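Fabbri 기금 담당자님들께 드리는 중간 보고
Skundura 시장 예비선거 후보 기록 사업 「Rurard」, 두 번째 보고

안녕하세요, 또 저예요. 지난번 보고서가 너무 딱딱해서 읽다가 졸았다는 말씀을 들었거든요. 그래서 이번에는 그냥 평소 말하듯이 쓰기로 했어요. 표하고 영수증은 따로 묶어서 보내 드렸으니 숫자를 꼼꼼히 보실 분은 그쪽을 먼저 펴 보셔도 됩니다. 여기에는 그동안 무슨 일이 있었고 어디서 막혔는지, 남은 돈으로 뭘 하고 싶은지를 적을게요.

우선 판이 꽤 바뀌었어요. 신청서를 낼 때만 해도 시장 예비선거에 나올 사람이 둘쯤 되겠거니 했잖아요. 현 시장이 다시 나올 거라는 말이 워낙 많았으니까요. 그런데 현 시장이 불출마를 선언하자마자 너도나도 손을 들기 시작해서, 지금 등록을 마친 후보가 일곱 명이에요. 저희 계획서에 적힌 '후보별 심층 기록'이라는 말이 갑자기 무섭게 느껴지더라고요(그 문구를 쓴 게 저라서 어디 가서 하소연도 못 했어요).

그래도 기본 방침은 그대로 두었어요. Rurard는 후보가 공개 석상에서 한 말, 시의회나 다른 공직에 있을 때 던진 표, 신고된 후원금 내역, 이 셋을 한 화면에서 나란히 볼 수 있게 만드는 일입니다. 점수는 안 매겨요. 누가 더 낫다는 말도 안 하고요. 이 부분은 후보 캠프에서 전화가 올 때마다 거의 주문처럼 외우고 있어요.

기록 모으기

지금까지 정리해서 올린 발언과 표결 기록이 모두 561건이에요. 계획했던 것보다 많은데, 다 새로 찾은 건 아니고 시의회 회의록이 한꺼번에 공개된 덕을 크게 봤어요. 시의회 사무처에 정보공개를 청구해 놓고 한참을 기다렸는데, 어느 날 아침에 메일함을 열었더니 파일이 우르르 와 있는 거예요! 반가웠던 건 그날 점심때까지였고요, 그 뒤로는 스캔이 비뚤어진 회의록을 한 장씩 들여다보는 나날이었습니다. 오래된 회의록은 글자 인식이 잘 안 돼서 사람이 직접 옮겨 적은 게 많아요. 특히 찬반 표시가 손글씨로 된 회차는 다른 회차 의사록하고 맞춰 보고, 그래도 확실하지 않으면 '확인 중'으로 남겨 두었어요. 비워 두는 게 보기 싫다는 의견도 들었는데 저는 잘못 적느니 빈칸이 낫다고 봅니다.

후보마다 기록의 양이 너무 다른 것도 고민이에요. 시의원을 오래 한 후보는 표결만 해도 줄줄이 나오는데, 이번에 처음 정치에 나온 후보는 인터뷰 몇 개가 전부거든요. 화면에 나란히 놓으면 기록이 많은 쪽이 흠이 많아 보이기도 하고, 적은 쪽이 준비가 덜 된 것처럼 보이기도 해요. 시험판을 본 주민들도 딱 이 얘기를 하셨고요. 그래서 각 후보 페이지 맨 위에 '공직 경력 있음', '공직 경력 없음'을 같은 크기로 적고, 경력이 없는 후보에게는 저희가 서면 질문지를 보내서 그 답을 원문 그대로 싣고 있어요. 질문지는 결국 모든 후보에게 똑같이 보냈습니다. 한쪽에만 보내면 그게 또 말이 나올 테니까요.

답이 온 속도는 제각각이었어요. 밤 11시에 보냈는데 다음 날 아침 출근하기도 전에 답장이 온 캠프가 있는가 하면, 담당자가 바뀌었다, 스팸함에 있었다, 후보가 직접 쓰고 싶어 한다며 계속 미루는 캠프도 있어요. 아직 안 온 답은 페이지에 '답변 기다리는 중'이라고만 적어 두었습니다. 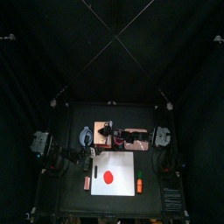
검은 작업대 양옆에서 움직이는 로봇 팔 두 대

토론회

토론회는 원래 Skundura 시내에서만 열기로 했는데 Prostley 쪽 주민들이 왜 우리 동네는 빼느냐고 하셔서(맞는 말씀이죠!) 두 곳에서 나눠 열었어요. 시내 토론회는 시 재정과 주거가 주제였고, Prostley에서는 버스 노선하고 하수 처리장 이전을 다뤘습니다. 예산은 시내 대관료를 아껴서 맞췄고, 추가로 청구드릴 건 없어요.

시내 토론회는 솔직히 말씀드리면 좀 산만했어요. 후보가 그렇게 많으니 한 사람에게 돌아가는 시간이 짧고, 다들 준비해 온 인사말을 읽다가 종이 울려 버리더라고요. 현장 질문도 받기는 했는데 질문하신 분이 자기 의견을 길게 말씀하시는 바람에 정작 답을 들을 시간이 모자랐고요. 사회를 본 사람으로서 제가 더 단호하게 끊었어야 했어요. 끝나고 나가시던 한 분이 "물어보는 사람이 제일 많이 말하데요" 하셔서 얼굴이 화끈했습니다.

그래서 Prostley에서는 방식을 싹 바꿨어요. 인사말을 없애고, 질문은 미리 종이로 받아서 겹치는 것끼리 묶고, 후보들에게 같은 질문을 던진 다음 답하는 순서를 제비로 뽑았어요. 묶고 나니까 질문이 여덟 개로 줄었는데 그 정도가 저녁 시간에 딱 맞더라고요. 버스 노선 질문에서는 후보들끼리 의견이 확 갈렸어요. 환승 거점을 시내에 하나만 두자는 쪽과 Prostley에도 작은 걸 두자는 쪽이 그날 처음으로 분명하게 드러났고, 지역 신문도 다음 날 그 대목을 크게 다뤘어요. 저희 기록 페이지에서도 지금 제일 많이 찾는 항목이 바로 이 버스 질문입니다.

하수 처리장 이전은 반대로 모두가 비슷한 말을 했어요. "주민과 충분히 상의하겠다"는 답이 계속 나왔는데, 그중 시의원 출신 후보들은 예전에 이 안건에 투표한 적이 있거든요. 그래서 토론회 영상 아래에 당시 표결 기록을 붙여 놨어요. 붙이자마자 한 캠프에서 항의 전화가 왔고요. 맥락이 빠졌다는 얘기였는데 회의록을 다시 읽어 보니 일리가 있었어요. 그 표는 이전 자체가 아니라 이전 타당성 조사비에 대한 표였더라고요. 제목을 고치고 수정 사실도 페이지에 적어 두었습니다. 고친 건 고쳤다고 보이게 하자는 게 처음부터의 약속이었으니까요.

불참한 후보 얘기도 드려야겠네요. 시내에는 전원이 나왔는데 Prostley에는 한 명이 일정이 겹친다며 못 왔어요. 빈 의자를 놓을지 말지를 놓고 저희끼리 꽤 오래 얘기했고, 결국 안 놓기로 했어요. 대신 같은 질문지를 보내서 나중에라도 답을 싣겠다고 알렸는데 다행히 그 답은 빨리 왔어요.

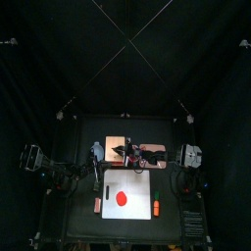 최종 수정: 12월

후원금 자료

이쪽은 진도가 제일 느려요. 변명 같지만 신고 양식이 중간에 바뀌었어요. 예전 양식에는 후원자의 직업을 적는 칸이 있었는데 새 양식에서는 그게 선택 사항이 되어서, 두 시기를 바로 이어 붙이면 엉뚱한 비교가 나와요. 업종별로 누가 누구를 후원하는지 보여 드리겠다고 계획서에 적었잖아요. 지금으로서는 금액대와 거주 지역까지만 보여 드리고, 업종은 자료가 있는 부분만 따로 떼어서 올리는 게 맞을 것 같아요. 혹시 계획서에서 벗어난다고 보시면 미리 말씀해 주세요. 변경 신청서는 초안을 써 뒀어요.

개인정보도 신경이 많이 쓰여요. 신고 자료는 법으로 공개된 거라 이름까지 다 나오지만, 소액을 낸 이웃의 이름이 검색창에 바로 뜨는 건 아무래도 마음에 걸려서요. 소액 후원은 합계로만 보여 주고, 큰 금액만 원본 신고서로 연결하기로 했어요. 이 기준선을 어디에 그을지는 자문해 주시는 변호사분과 한 번 더 얘기한 다음에 정하려고요. 지난 회의 때 담당자님도 비슷한 걱정을 하셨던 걸로 기억해요.

그리고 신고서 원본을 베껴 오느라 선거사무소 열람실에 앉아 있던 날이 있는데, 복사기가 고장 나서 일곱 시간 넘게 손으로 옮겨 적었어요. 손목 보호대 값은 청구 안 합니다!

사람들이 실제로 쓰고 있나

이게 제일 궁금하시죠. 방문 통계는 첨부한 표에 있고, 여기서는 표에 안 나오는 얘기만 할게요. 토론회가 끝나고 나서 도서관 두 곳이 Rurard 안내문을 비치하고 싶다고 연락을 주셨어요. 고등학교 사회 수업에서 써도 되느냐는 문의도 왔고요. 당연히 된다고 했고, 수업용으로 인쇄하기 좋은 판을 급하게 만들어 드렸는데 이게 의외로 어르신들께 인기예요. 화면 글씨가 작아서 안 보였는데 종이는 좋다고 하시네요. 그래서 다음 달에는 인쇄판을 정식으로 다듬어서 내려고 해요. 인쇄비는 예비비에서 쓰면 되는지 확인 부탁드려요.

불만도 있었어요. 제일 많은 건 '그래서 누굴 찍으라는 거냐'였고, 그다음이 검색이었어요. 검색창에 '버스'라고 치면 버스 광고 예산 심의까지 다 나오거든요. 주제 분류를 손으로 다시 붙이는 중인데 하다 보니 제가 처음에 만든 분류표가 엉성했다는 걸 알겠더라고요. '교통'과 '도로'를 왜 나눠 놨는지 저도 이제 기억이 안 나요. 둘을 합치고, '주거' 밑에 임대료와 재개발을 따로 두는 식으로 고치고 있습니다.

캠프 쪽 반응은 반반이에요. 자기 후보 페이지 링크를 선거 홍보물에 넣은 곳이 있어서 빼 달라고 부탁드렸어요. 저희가 지지하는 것처럼 보일 수 있으니까요. 순순히 빼 주셨고, 그 뒤로 모든 캠프에 링크 사용 안내를 돌렸습니다.

돈 얘기

큰 틀에서는 계획대로 쓰고 있어요. 인건비는 그대로고, 녹취 비용이 예상보다 더 들었어요. 토론회 녹취를 업체에 맡겼더니 후보 이름을 자꾸 바꿔 적어서 결국 저희가 처음부터 다시 들었거든요. 업체에서 일부를 돌려주기로 했는데 아직 입금이 안 됐어요. 들어오면 바로 알려 드릴게요. 대관료는 말씀드린 대로 남았고, 홍보비는 거의 안 썼어요. 지역 신문이 기사로 다뤄 준 게 컸어요.

다음 보고까지 할 일

예비선거 투표일 전에 후보 페이지를 모두 잠글 생각이에요. 투표 직전에 내용이 바뀌면 누구 편을 든다는 오해를 사기 딱 좋잖아요. 잠근 뒤에 들어온 정정 요청은 따로 목록으로 공개하고, 투표가 끝나면 반영할게요. 본선에 올라간 후보들은 그때부터 더 깊게 다룰 수 있을 거예요. 특히 재정 공약은 시 예산서와 맞춰 보는 작업을 꼭 하고 싶은데 예산서를 읽을 줄 아는 사람이 저희 중에 딱히 없어요. 기금 쪽에 소개해 주실 만한 분이 계시면 정말 감사하겠습니다.

본선 토론회는 Prostley에서 먼저 열어 볼까 해요. 지난번에 순서가 밀려서 서운했다는 분들이 계셨고, 거기서 해 본 방식이 훨씬 나았으니까요. 대관은 구두로만 잡아 둔 상태라 확정되면 메일로 날짜를 드릴게요.

답을 주셔야 하는 건 이렇게 남았어요. 후원금 업종 분류를 줄여도 되는지, 인쇄비를 예비비로 돌려도 되는지. 급한 건 인쇄비 쪽이고, 전화는 오후 3시 이후가 제일 잘 받아져요.

Rurard 사업 담당 드림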